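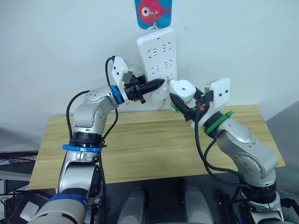
White multi-outlet power strip, hung on a small metal hook.

Flondier Hanging Power Strip and Card Hook

Sold by Travex. Item 1934.

This is a long power strip in white plastic for people who have no free space on the desk or the floor. It hangs vertically on the wall, so the sockets stay in front of you and you do not need to kneel under the table. The hook comes on a colored card. The fish card is the most popular one, and we have it in stock again from May.

The sockets accept plugs with two pins and with three pins. Please keep the total load under 800 watts when the strip is hanging. For a heater or a kettle use a wall outlet, also if it is only for a short time.

How to hang it

Clean the wall with a dry cloth and press the card firmly for one minute. Wait until the next morning before you put the strip on it. The card holds well on smooth painted walls. On wallpaper we do not recommend it.

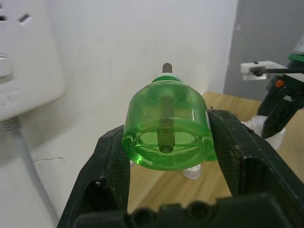
Liquid vaporizers are the thing customers ask us about most often, as many of them want to keep one plugged in near the bed. The strip is suitable for this, but the refill must stand upright, with the wick going up into the heater. A refill like the green one, with a white collar and the gray end of the wick coming out of it, should be screwed in by hand before you plug in the heater. Do not use pliers on the collar. Leave the socket next to the vaporizer free, and do not hang curtains or clothes over it. Refills are not included.

In the box: power strip, one hook with card, printed instructions.

Spare cards are sold separately. Shops that order more than 300 pieces can write to Oľga Vondráček at the Travex office for a price list. For questions about returns please contact Igor Štefanec, mornings only.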